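### 4.2 A release failure at the shelf edge

The most serious fault in our trials was met in the shelf task. The policy was trained on demonstrations recorded from the head of a human operator, and it was then run on the two-armed Hurnon platform in our laboratory at Vedalden. The task is to put cups back on an open shelf at chest height. Figure 3 gives a moment from one of the demonstrations, with one cup resting in the other and both hands on the lower one.

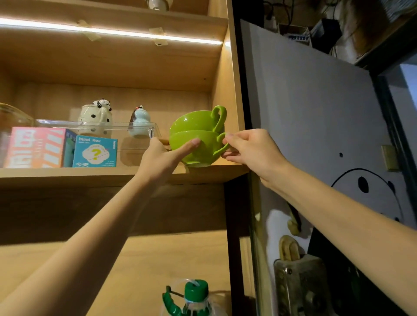

**Figure 3.** Human demonstration of the shelf task: two stacked cups held at the front edge of the shelf.

During the evaluation the robot completed 80 runs. In 19 of them it opened the gripper before the cup was fully supported, and the cup tipped forward over the edge. In most of these runs it fell on the foam mat which we had laid on the floor. In one run it struck the forearm of the robot and broke, and a piece landed outside the marked safety zone. No person was hurt, but we stopped the evaluation on the same day and did not start it again until April.

We first suspected the wrist force sensor, which is made by Stuler. Its readings were replayed by Kausar Dhanial against the joint logs, and no delay or drift was found. The sensor had reported correctly that the load was still carried by the gripper. The policy had simply given this signal very little weight, and it released when the camera view looked similar to the end of a demonstration.
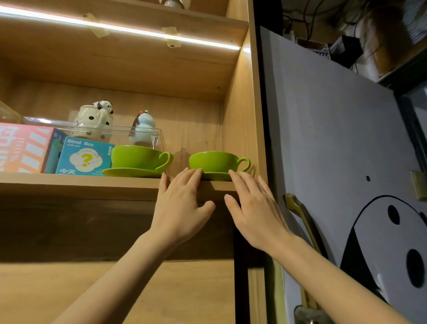

The difficulty lies in how the end of a placement looks from the head. A person does not let go at one clear moment. The fingers become loose, stay near the object and often correct it a little, and during this time the view hardly changes. In the demonstrations the hands may still be touching a saucer whose rim projects slightly over the shelf edge, while a second cup and saucer stand a little farther back. For a human hand such a position is easy to manage. For a gripper with two stiff fingers it leaves almost no margin, and the policy cannot learn from the picture alone how much of the weight is already on the wood.

We made two changes. The release command is now blocked until the vertical load at the wrist has stayed below a fixed limit for 20 control steps. In addition, the target position is moved inwards from the edge, following the margin rule of Van Dijk. With both changes the early release was not seen again in the repeated runs, although each placement became slower. We have not tested the limit with heavier objects, and the value must probably be set again for each type of cup.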